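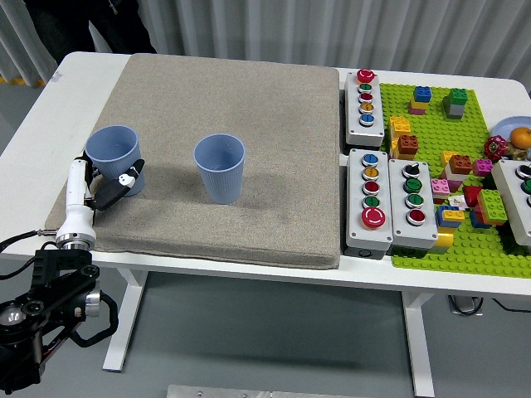
Left arm on the cup task. Two cups, padded mat, button boxes to the right of it.

**1/** Writing up the stop fault on our cup cell, as a few people asked for details after my short post. It's a long one. Nothing got broken and no one was hurt, but we had an arm keep moving after a stop was pressed, so I'm putting all of it down.

**2/** The task is simple. Arm picks up a ribbed plastic cup, moves it, lets go. We had 1,642 cycles on this setup with no faults in the log apart from dropped cups.

**3/** In the middle of a lift, Shivam Khurana pressed the stop on one of the boxes. The gripper held, as it should. The arm carried on to the end of its move and then stopped. He says it felt like a long time. The log says 4 seconds.

**4/** For anyone who hasn't worked with these: a stop should cut motion right away. Finishing the current move first is a pause. Those are two separate signals in our controller and they had ended up on the same line.

**5/** How that happened: in October we swapped a button box and I rewired the terminal block to fit it. I followed the old Surutlow drawing. The new box has its contacts in a different order. My mistake, and I signed it off.

**6/** We did test it after the swap. The test was to press stop with the arm parked and see the light change on the Tolter panel. Light changed, test passed. A parked arm can't show you whether it stops - it's already stopped.

**7/** Second problem. Our button boxes don't share one layout. Two of them have the red, green, orange and blue buttons in different orders. If you're looking at the arm and reaching sideways, you can hit the wrong thing. That didn't cause this fault, but it came up as soon as we talked it through.

**8/** What we changed:

- Stop line moved to its own relay, separate from pause
- Stop test is now done with the arm moving, at low speed, from every stop button
- 9 runs per button before a cell goes back in use
- Drawing redone and the old one pulled from the Flusier folder

**9/** Not fixed yet: the box layouts. Smits quoted us for matching boxes and the lead time is long. Until then, one person runs the task and a second person stays on the stop with a hand next to it.

**10/** Wouter Van Leeuwen asked if the mat made any difference. No. The mat is there for dropped cups. It would do nothing for a hand under the gripper.

**11/** If you've changed any box or cable since your last stop test, run the test again with the arm moving. I can share our test sheet, just reply here.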